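# Trivow brings focus stepping to its entry-level cameras

Owners of the smaller Trivow cameras can now take focus-stepped series without a computer or a special rail. The function came this month with a free firmware update, and it works with every autofocus lens the company sells.
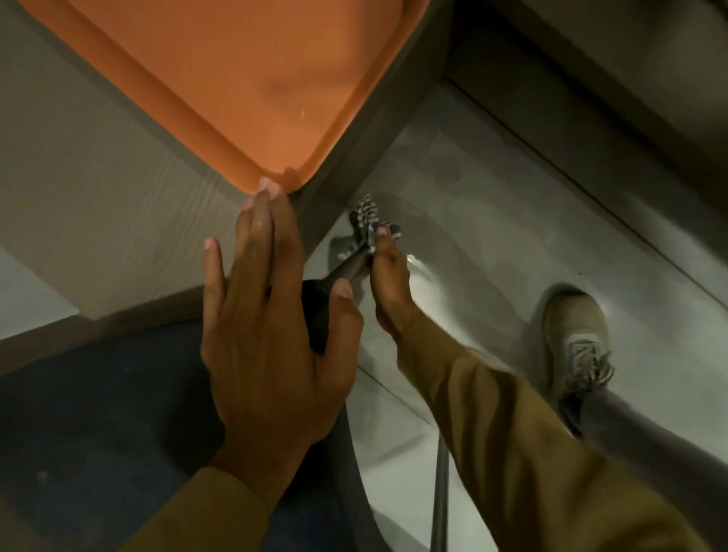

Until now the function was only in the large Zolerholm body, which many hobby photographers found too heavy and too expensive. The photographer chooses the nearest point, the number of pictures and the size of the step. The camera then moves the focus by itself and takes the series. The longest possible series is 200 pictures. For most flowers and insects this is far more than one needs, and a series of 15 will often be enough at a medium aperture.

The camera does not combine the pictures. They are saved in their own folder on the card, and the work of joining them must still be done at home in a stacking program. Trivow says that the processor in the small bodies is too slow for this task and that it has no plan to add it later. RAW files and JPEG files are both allowed, but with RAW the camera needs a pause when the buffer is full. In a long series this pause can be a problem if there is wind.

Flash is also possible, with some limits. The Dawber ring flash is supported at low power only, and the user must set a waiting time between the pictures by hand. Other flash units may fire, but the company does not promise that the light will be the same from the first picture to the last.

Together with the update, Trivow has started to sell a new macro lens, the Roltwood. It reaches life size and costs 497 dollars alone, or 693 dollars in a set with the ring flash. The lens has a switch that limits the focus range — a small thing, but users of the older macro lens have asked for it for several years. The tripod collar is sold separately.

To install the update, the battery must be full and the card should be formatted in the camera. Personal settings are deleted during the process, so it is wise to write them down before. The new menu entry is found on the second page of the shooting menu, under the self-timer. A printed manual is not planned, but the online manual has a new chapter on focus stepping, at the moment only in English.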